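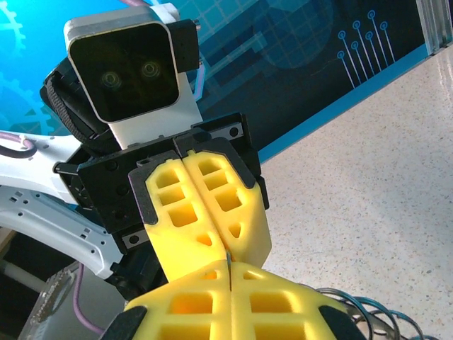 Saimi Tuominen's answer, whenever she is asked whether the arms took the bench work away, is that they took the reaching and left her the deciding, and that she would not swap back.

**Handover cells at Prekmont** are the two-arm workstations used in the small-parts hall of the Prekmont repair works. In a handover cell, one robot arm passes a part directly to another, gripper to gripper, with no tray or fixture in between. The hall has nine of them. Staff call them "the pairs".

## Background

Prekmont refurbishes pump valves and meter fittings, many of them decades old. Before the pairs, each fitting was stripped, cleaned, turned over and rebuilt by one person at one bench. The turning over was the hard part on the wrists. A full shift could mean 508 fittings, and sore thumbs were so common that the first aid cupboard had its own shelf of tape.

The first pair was set up under a project named Belay, led by Amanuel Tekleab. Its aim was modest: get a thin part from one arm to the other without dropping it. That took 37 trial versions of the handover routine, and the log of those trials is still pinned up in the lunch room, coffee rings and all.

## The handover

Soft, open-lattice fingers are used on both arms. They bend around a part, so small errors in position matter much less than they would with hard jaws. The giving arm holds on until the receiving arm has closed, then lets go – a simple rule, and a lovely thing to watch when it runs well! Cameras carried on the arms help to line up the tips.

Thin parts remain the hardest, as there is so little to hold. Flat springs and shims are often still passed by hand.

## Changes to jobs

No bench jobs were cut when the pairs came in, but nearly all of them changed. Operators now look after two cells each, load the infeed, check finished work and teach new parts by guiding an arm through the motion. Teaching has become the favourite task in the hall. Zewditu Ayele, after 63 taught parts, has a style her workmates can pick out from across the floor: slow approach, quick release.

Some things were lost. People at neighbouring benches used to talk all day, and the cells are spaced too far apart for that. A shared break at 10:15 was brought in at the operators' request. Pay was another sore point, as teaching was first treated as ordinary bench work. It was moved up a grade the following August.

## See also

- Belay (project)
- Lalotus finger inserts
- Bench rotation at Prekmont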